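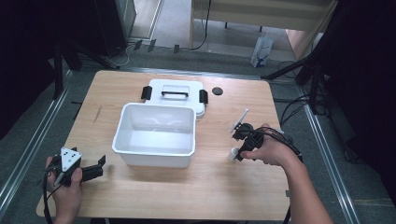 An open white bin on the table, and its lid behind it.

I want to say a few words in defense of the storage bin that has a lid, and against the storage bin that only has a lid in theory. In my apartment building most people have the second kind. The bin is in the closet, the lid is behind the closet, and between them is one year of dust.

My opinion is simple. If you buy a bin with a lid, you should close it. If you don't want to close it, buy a basket, it is cheaper and it looks nicer.

I came to this opinion slowly. When I moved here I had 20 bins from three different shops. Some were from Ferholm, which I still like, and some were Skinik, which have a good shape but the latches are too hard for my mother's hands. I filled all of them in one weekend and I was very proud. By July I could not find anything. The bins were open, things were lying on top of other things, and I was using the lids as trays for plants.

A friend of mine, Vusumuzi Maluleke, says that I am too strict. He keeps his bins open on purpose, because he says a closed bin is a bin you forget. I understand this argument and I think it is half true. A closed bin with no label is forgotten, yes. But an open bin becomes a place where you drop the mail, the batteries, the one glove. After two months you don't know what it was for. I prefer to forget a clean thing than to remember a dirty one.
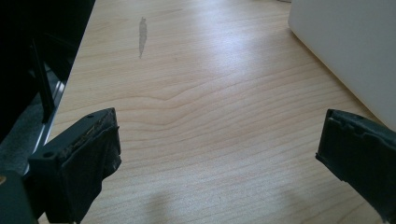 The other half of my opinion is about the table. Many people do their sorting on the floor or on the bed. On the floor your back will hurt, and on the bed you have to finish before the night, so you push everything back inside without looking. A table is the right height and it has an edge, and the edge tells you when you have taken out too much.

I like a light wooden table for this work. On a dark one I lose the screws and the small black parts, and on a glass one everything makes noise. Light wood also shows you the marks, and I know people who are bothered by that. They put down a plastic cloth and then they never see the table again. For me a table with a gray mark on it is still a good table. You can wipe it, and if it does not go away, you can live with it.

I would also say, clear the table completely before you begin. Bring one bin. Take off the lid and lay it flat behind the bin, where your arms don't push it. I used to lean the lid against the wall and it fell down every time, and the downstairs neighbor knew exactly when I was cleaning. 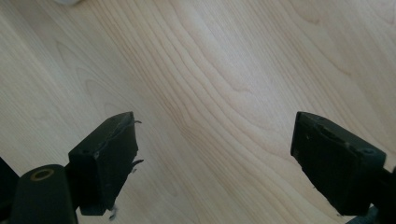 Then comes the part where I don't agree with the magazines. They tell you to empty the whole bin and ask yourself deep questions about every object. I don't ask questions. I put back what I used this year and the rest goes in a bag by the door. If the bin is only half full after that, I leave it half full. Istumis, the shop near the tram stop, sells small dividers to fill the space, and I think these are a mistake – you pay for something that takes away the room you just made.

About the handle on the lid I have changed my mind. Before, I thought it was only decoration. Now I carry a closed bin by it from the bedroom to the kitchen, with one hand, and open the door with the other. Check the latches first on both sides. I did not check once, and it was the bin with the sewing things.

Maybe Vusumuzi will write to me again after he reads this. He is welcome to come and see my closet, and I will buy the cake from Tatlı.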